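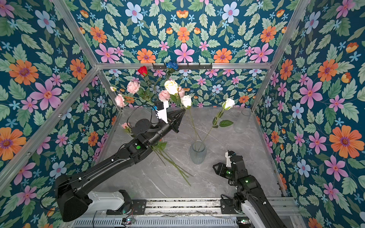 Does the Brutden paste hold wallpaper on painted board any better than plain wheat starch? So far the two are level, and the Brutden costs a good deal more.

October, bench 2, 4:30 pm

Opened the second tub. The label promises a full bond in 8 hours. First set of strips went up yesterday on the painted board from Vernonach, same brush, same soak, butt seams. Edges lifted on both pastes at the 8 hour mark. By 24 hours both had gone down again, and I couldn't get a fingernail under either. So the 8 on the label is optimistic, or their test wall is nothing like ours.

Peel test, pulled at 90 degrees with the spring scale:
Brutden — 400 g before the paper tore
Starch — paper tore too, a hair earlier

The paper gave out before the paste did in both cases, so all I've measured is the paper. Need a cloth-backed strip for this. Bergmann used to sell one, check if they still do.

The Trornden sheet says sizing the board first "doubles adhesion." Doubles it from what? No starting figure, no method, no mention of humidity. I'll size half a board and leave the other half bare before I believe a word of it.

Large repeats are still the real headache. Matching at an inside corner eats more paper than any paste will save, and a stronger paste gives you less time to slide the drop into line. Starch stays slippery longer. I'd take that over a number on a tub.

Next: sized vs. bare, cloth-backed strips, write down the room humidity this time. Wash the big brush, it was left in the starch bucket again.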